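La biblioteca de Quintero vuelve a abrir por las noches (y yo ya tengo sitio)

Por fin tengo una buena noticia que contaros. La biblioteca municipal de Quintero recupera desde octubre el horario nocturno, que llevaba cuatro años cerrado a cal y canto. 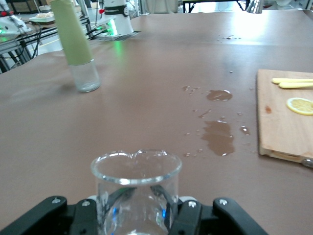 El cartel apareció ayer pegado en la puerta, sin mucha ceremonia, y a media tarde ya lo sabía medio pueblo. Se abrirá hasta la una de la madrugada, con entrada por la calle Hulia a partir de las nueve, que es cuando cierra la puerta principal.

La petición salió de los estudiantes del instituto, que juntaron 317 firmas antes del verano. Yo firmé también, aunque hace bastante que no me examino de nada, porque en mi casa no hay quien lea tranquila después de cenar (los que tenéis vecinos con batería me entendéis).

Habrá 60 plazas en la sala grande y se ocupan por orden de llegada. Nada de dejar la chaqueta en la silla e irse a cenar: si el sitio queda vacío más de media hora, pasa al siguiente. Me parece estupendo, la verdad, que en época de exámenes aquello parecía la playa en agosto a las ocho de la mañana.

También llegan 500 libros nuevos, casi todos novela y cómic, y una suscripción a la revista Vuddale, que yo pedía en el buzón de sugerencias cada vez que pasaba por allí. ¡Alguien lo leía! Lo que sigue sin arreglarse es la calefacción de la planta de arriba, así que si sois de subir a la zona de historia local, llevad jersey.

Para los que venís de Gralidgate hay un detalle menos alegre: el último autobús sale a las once y cuarto y, de momento, no se ha hablado de moverlo. He preguntado en el mostrador y me han dicho que lo han pedido — a ver en qué queda.

El carné de siempre sirve. Si lo tenéis caducado, se renueva gratis por las mañanas, de diez a dos, con el documento de identidad. Por la noche no se hacen carnés ni se recogen reservas, solo préstamo y devolución en la máquina de la entrada.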